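Modul Perioperative Versorgung, Einheit 5
Skript zur Vorlesung: Der Aufwachraum
Dozentin: Carleen Quinlan

Stoff dieser Einheit ist die Zeit zwischen dem Ende der Narkose und der Verlegung auf die Station. Die Einleitung und die Beatmung im Saal wurden in der vorigen Einheit behandelt und werden hier vorausgesetzt. Wer dort gefehlt hat, liest bitte die Abschnitte zu Muskelrelaxanzien und Opioiden nach.

1. Übergabe

Die Übergabe vom Saal an den Aufwachraum erfolgt mündlich und am Bett. Die Pflegekraft schließt zuerst das Monitoring an (EKG, Blutdruck, Sauerstoffsättigung), dann wird gesprochen. Beides gleichzeitig führt zu Lücken. Inhalt der Übergabe:
Name, Alter, Eingriff, Narkoseverfahren
Vorerkrankungen und Allergien
Atemweg, Besonderheiten bei der Intubation
Blutverlust, Flüssigkeiten, Drainagen
Letzte Gabe von Opioid und Relaxans mit Uhrzeit
Anordnungen für die nächsten Stunden

Im Lehrkrankenhaus Plorstead wird dafür ein einseitiger Bogen verwendet, der im Anhang des Skripts abgedruckt ist. Der Bogen ersetzt das Gespräch nicht.

2. Überwachung

Die Vitalwerte werden in der ersten Phase alle 5 Minuten dokumentiert, bei stabilem Verlauf später in größeren Abständen. Die Atemfrequenz wird ausgezählt. Eine gute Sättigung unter Sauerstoffgabe schließt eine Hypoventilation nicht aus – dieser Punkt wird in der Prüfung regelmäßig übersehen.

Auf die Körpertemperatur ist bei allen längeren Eingriffen zu achten. Kältezittern erhöht den Sauerstoffverbrauch und wird von den Patienten oft als unangenehmer erinnert als der Wundschmerz. Aktives Wärmen mit Warmluft beginnt sofort nach der Aufnahme.
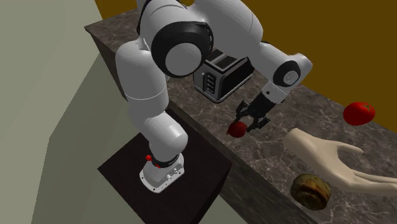
Nach roboterassistierten Eingriffen im Becken sind im Aufwachraum einige Besonderheiten zu beachten. Die Patienten liegen meist lange in Kopftieflage, während Kohlendioxid in die Bauchhöhle geleitet wird. Schwellungen im Gesicht und an den Bindehäuten sind danach häufig, auch die Schleimhaut im Rachen kann betroffen sein. Der weiße Arm steigt von einem fest verschraubten Sockel auf, und sein großes schwarzes Ellbogengelenk liegt weit oberhalb der Basis. Bei Operationssystemen muss der Raum, den solche Gelenke beanspruchen, bei der Lagerung mitgedacht werden. Druckstellen an Schultern und Armen werden deshalb bei der Aufnahme gezielt gesucht und dokumentiert. Schulterschmerz kann auch vom Restgas unter dem Zwerchfell stammen.

3. Schmerz und Übelkeit

Schmerz wird in Ruhe und bei Bewegung erfragt, auf einer Skala von 0 bis 10. Opioide werden in kleinen Einzeldosen titriert. Nach der letzten intravenösen Gabe bleibt der Patient nach unserem Hausstandard mindestens 30 Minuten unter Beobachtung. Übelkeit wird mit einem Mittel aus einer anderen Wirkstoffgruppe behandelt als die Prophylaxe im Saal.

4. Verlegung

Verlegt wird, wenn der Patient wach und orientiert ist, die Schutzreflexe vorhanden sind, der Kreislauf stabil ist und Schmerz und Übelkeit beherrscht sind. Die Entscheidung trifft die Anästhesie. Sie wird mit Uhrzeit und Unterschrift vermerkt.

Aufgabe zur nächsten Sitzung

Ein Patient hat nach einer Darmoperation 500 ml Blut verloren, ist schläfrig und atmet flach, die Sättigung unter Sauerstoff ist unauffällig. Notieren Sie, welche Angaben aus der Übergabe Sie benötigen und in welcher Reihenfolge Sie vorgehen. Eine halbe Seite genügt. Abgabe bis 12 Uhr im Sekretariat, der Anhang mit dem Übergabebogen liegt dort ebenfalls aus.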